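How I work out what an electric car will really cost me to charge

I've been through two electric cars now, and with both of them I spent the first month guessing at the running costs. Then Yaqin Tang, who I used to share a lift with, showed me her spreadsheet and I've copied it ever since.

Start with your miles. Dig out the last two MOT certificates or service invoices and take one reading from the other. If the car's new to you, write down the mileage tonight and again at the end of April. Mine came to 2,846 for the quarter, a lot more than I'd have said!
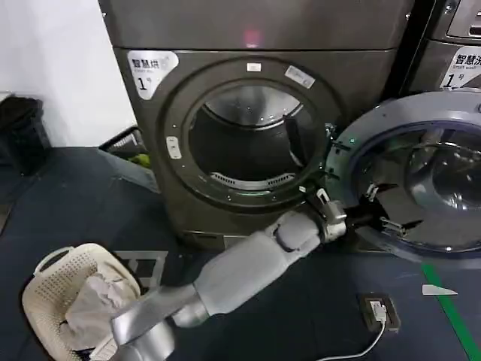
Should I use the official range figure for this?
Use your own trip computer if you can. Reset it, drive normally for a couple of weeks (motorway included) and note the miles per kWh. The official figure is fine for comparing cars in a showroom, but mine has never matched it in winter.

Next, divide your miles by that number and you've got the kWh you need. Add a bit for charging losses — I add a tenth — and multiply by your unit rate. If you're on a split tariff, do the night units and the day units separately. I didn't the first time and the answer was nonsense.

Now for public charging. Go through your app receipts and pull out anything that wasn't at home. I use Vornier for the spreadsheet side, but paper does the job. Of my miles, 2,503 were on home electricity and the rest came from the rapid chargers at Lotley, at more than double the price.
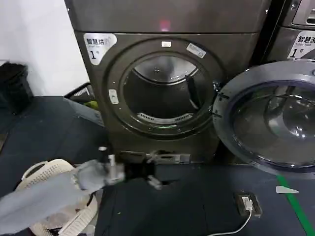 Dryer with the door open

Last bit: put the two totals together and divide by your miles, so you've got a pence-per-mile figure to hold up against your old petrol car. Do it again when your tariff changes. Mine's due soon, so I've left a blank column ready.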